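브렐버그 소식 신년호
2020년 1월 3일 금요일

공동 물류실 이용 기준 개정 및 택배·소포 취급 절차 안내

브렐버그 입주기관 여러분께 새해 인사를 드립니다. 관리운영처는 지난해 8월부터 공동 물류실의 운영 실태를 점검하고, 각 입주기관의 의견을 수렴하여 이용 기준을 개정하였습니다. 개정된 기준은 본 소식지 발행일부터 적용되며, 종전에 배포된 안내문은 모두 본 안내로 대체됩니다. 각 기관의 총무 담당 부서에서는 소속 직원에게 아래 내용을 빠짐없이 전달하여 주시기 바랍니다.

개정의 배경

공동 물류실은 본관과 별관의 모든 입주기관이 함께 사용하는 시설입니다. 개관 당시에는 서류 봉투와 소형 소포가 취급 물량의 대부분을 차지하였으나, 최근에는 사무용품과 시험 자재, 행사 물품 등 부피가 큰 화물의 비중이 꾸준히 높아졌습니다. 지난해 한 해 동안 물류실을 거쳐 간 등기 및 택배 물량은 3165건이며, 이 가운데 수취 기관이 분명하지 않아 별도의 확인을 거친 물량도 적지 않았습니다.

수취인 표기가 불완전한 화물은 분류에 시간이 걸릴 뿐 아니라 다른 기관의 화물이 놓일 자리를 차지하게 됩니다. 특히 기관명이 약칭으로만 적혀 있거나 이미 퇴거한 기관의 호실 번호가 그대로 기재된 경우가 반복되고 있습니다. 관리운영처는 이러한 문제를 줄이기 위하여 표기 방법과 보관 기간, 발송 접수 시간을 한층 명확하게 정하였습니다.

수취 화물의 표기

외부에서 화물을 받으실 때에는 발송인에게 기관의 정식 명칭, 건물 동과 호실, 담당 부서의 내선 번호를 함께 기재하도록 요청하여 주십시오. 개인 명의로만 표기된 화물은 물류실에서 소속을 확인할 수 없으므로 확인 대기 선반으로 옮겨집니다. 확인 대기 선반의 목록은 매일 오후 사내 게시망에 게시되며, 해당 기관에서는 목록을 확인하신 후 직접 방문하여 수령하셔야 합니다.

러크컴 별관에 입주한 기관은 주소에 반드시 ‘러크컴’을 표기하여 주시기 바랍니다. 별관 표기가 없는 화물은 본관으로 배송되며, 본관에서 별관으로 옮기는 순회 편은 하루 한 차례만 운행됩니다. 순회 편이 출발한 후 도착한 화물은 다음 근무일에 전달됩니다. 급한 서류는 담당 부서에서 본관 물류실을 방문하여 직접 찾아가실 수 있으며, 이 경우 기관 출입증을 제시하셔야 합니다.

보관 기간과 보관 구역

도착한 화물의 무상 보관 기간은 도착 통지일로부터 근무일 기준 8일입니다. 기간이 지난 화물은 해당 기관에 서면으로 한 차례 더 통지하며, 그 후에도 수령이 이루어지지 않으면 발송인에게 반송합니다. 반송 비용은 수취 기관이 부담합니다. 장기 출장이나 사무실 이전 등의 사유로 기간 내 수령이 어려운 경우에는 기간이 끝나기 전에 보관 연장 신청서를 제출하여 주십시오. 연장은 한 차례에 한하여 승인됩니다.

보관 선반은 건물 동과 층에 따라 나뉘어 있습니다. 지난해 가을 코리건동의 호실 번호가 변경됨에 따라 선반 표지도 새로 부착하였습니다. 코리건동 입주기관은 거래처와 정기 간행물 발행처에 변경된 호실 번호를 통보하셨는지 다시 한번 확인하여 주시기 바랍니다. 구 호실 번호로 도착하는 화물은 당분간 물류실에서 새 번호로 분류하되, 오는 8월부터는 확인 대기 화물로 처리합니다.

냉장 또는 냉동 보관이 필요한 화물은 물류실에서 보관하지 않습니다. 해당 화물이 도착할 예정인 기관은 도착 시각에 맞추어 담당자가 직접 인수할 수 있도록 배송업체와 사전에 협의하셔야 합니다. 인화성 물질, 압축 가스, 부식성 약품 등 위험물의 반입은 종전과 같이 금지되며, 업무상 반입이 불가피한 경우에는 시설안전 부서의 사전 승인을 받아 지정된 하역 구역을 이용하여 주십시오.

발송 접수 절차

발송 화물은 모티비아 접수 시스템에 먼저 등록한 후 물류실 창구에 제출하는 것을 원칙으로 합니다. 등록을 마치면 접수 번호가 발급되며, 이 번호는 비용 정산과 배송 조회에 함께 사용됩니다. 등록 없이 창구에 놓아둔 화물은 발송되지 않습니다. 모티비아 계정이 없는 신규 입주기관은 총무 담당 부서 명의로 계정을 신청하여 주시기 바라며, 계정 발급에는 근무일 기준으로 이틀이 걸립니다.

당일 발송을 원하시는 경우에는 배송업체 수거 시각을 기준으로 60분 전까지 창구 제출을 마쳐 주십시오. 수거 시각은 요일과 업체에 따라 다르므로 창구 옆 게시판 또는 모티비아 첫 화면의 공지를 확인하시기 바랍니다. 대량 발송을 계획하고 계신 기관은 전날까지 예상 수량과 발송 형태를 알려 주십시오. 사전 통보가 없는 대량 화물은 접수 순서와 관계없이 다음 수거 편으로 배정될 수 있습니다.

기본 포장재 이용료는 화물 한 건당 2000원이며, 매월 말 기관별로 합산하여 관리비 고지서에 함께 청구합니다. 자체 포장재를 사용하시는 경우에는 이용료가 부과되지 않습니다. 다만 상자의 이음새가 벌어져 있거나 이전 배송 표지가 남아 있는 화물은 창구에서 접수를 보류할 수 있습니다.

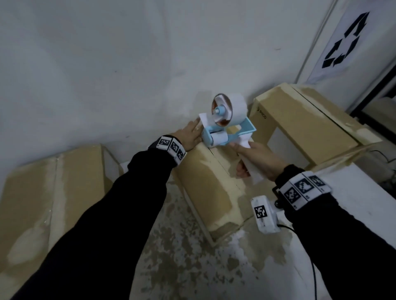
포장을 마친 화물에는 발송 표지를 가장 넓은 면에 붙이고, 표지가 접히거나 모서리를 넘어가지 않도록 하여 주십시오. 깨지기 쉬운 물품은 완충재로 감싼 후 취급주의 표지를 두 면 이상에 부착하셔야 합니다. 내용물의 가액이 높은 화물은 등록 화면에서 보험 항목을 선택하시고, 가액을 증명할 수 있는 서류 사본을 기관에서 보관하시기 바랍니다. 보험을 선택하지 않은 화물의 파손과 분실에 대해서는 각 배송업체의 약관이 정한 범위 안에서만 보상이 이루어집니다.

국외 발송 화물은 품목별 신고서를 함께 제출하여야 합니다. 신고서의 품명은 영문으로 구체적으로 기재하시고, 견본이나 증정품도 신고 가액을 반드시 적어 주십시오. 품명이 불분명하여 통관이 지연되는 경우 발생하는 보관료는 발송 기관의 부담으로 합니다. 목적지별 금지 품목은 배송업체의 안내를 따르며, 물류실 창구에서는 통관 가능 여부에 대한 개별 판단을 하지 않습니다.

공용 비품의 사용과 정리

물류실 안의 작업대와 저울, 운반용 수레는 모든 기관이 함께 사용하는 비품입니다. 사용을 마친 비품은 제자리에 두시고, 수레를 사무실로 가져가신 경우에는 당일 업무 종료 전까지 반납하여 주십시오. 다 쓴 소모품은 창구에 말씀하시면 보충하여 드립니다. 공용 비품을 물류실 밖의 행사나 이사에 사용하려는 기관은 사전에 대여 신청을 하셔야 합니다.

빈 상자와 완충재는 지정된 회수함에 종류별로 분리하여 배출하여 주십시오. 상자는 테이프와 표지를 제거하고 납작하게 접어야 하며, 복도나 비상구 앞에 쌓아 두는 일이 없도록 각별한 협조를 부탁드립니다. 소방 점검에서 통로 적치물이 확인된 경우에는 관리 규정에 따라 해당 기관에 시정을 요청합니다.

문의 및 의견 제출

개정 기준의 전문과 보관 연장 신청서, 비품 대여 신청서 서식은 사내 게시망의 시설 이용 항목에서 내려받으실 수 있습니다. 본 안내에 대한 문의는 브렐버그 관리운영처 물류 담당 창구로 하여 주시고, 러크컴 별관 입주기관은 별관 안내실을 통해서도 서류를 제출하실 수 있습니다. 이용 과정에서 확인된 불편 사항과 개선 의견은 서면 또는 모티비아의 의견 등록 항목으로 접수하며, 접수된 의견에 대한 회신은 기관별 총무 담당 부서로 보내 드립니다.

브렐버그 관리운영처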